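The Slow Return of the Shared Kitchen

In Dusia, the old apartment blocks were built with one kitchen for each floor. For many years people wanted to escape from them. Now some younger tenants want them back, and the reason is mostly money. A room in the Cimen building costs 330 a month with the kitchen included, and a small private flat on the same street is far above this.

Kwesi Wumbei has lived there for five years. He told me that cooking was never the difficult part. "We argue over the sink," he said. "Who washes, and when."
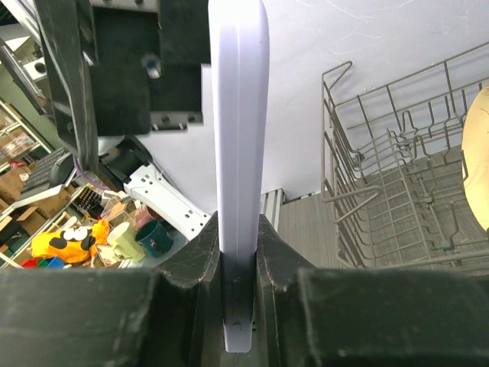
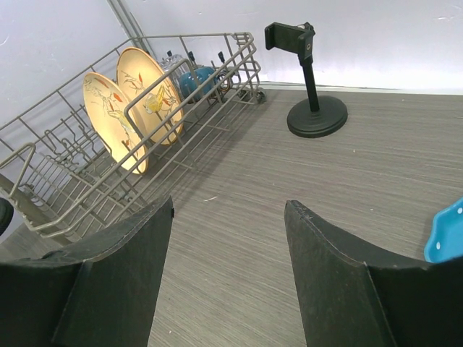 His floor tried a written schedule, and it lasted 40 days. After that they made only one rule, that each person washes before sitting down to eat. It sounds strict, but Wumbei says the food is still warm enough. The neighbors upstairs prefer to pay a cleaner together, and they are also content. In August the owner will decide if the second building, Sowah, should keep its common kitchens, and the tenants have already sent him a letter.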